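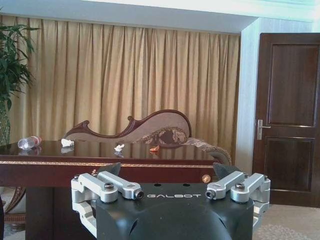

Bottle on its side, two tissues and the small bits, dark glossy top.

July, 2:40 pm. Living room, table clearing

Notes for Pavithra and me. Item set is the usual litter: water bottle, crumpled tissue, small scraps. The gold trim on the front edge is easy to scratch, so lift things off — don't drag them over it.

Bottle goes first, then tissue. The polish shows every fingerprint; wipe with the dry cloth only. Cushions stay on the sofa.
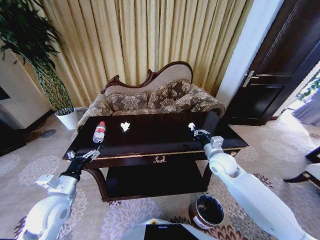
Still to do
Log this under Jivamberg, sheet 6. Babita wants the tissue weighed separately from the scraps. Ask her which bin bags she ordered — the Zendden box says 160 and the shelf list has a different size. Check the drawer is empty before the table gets moved.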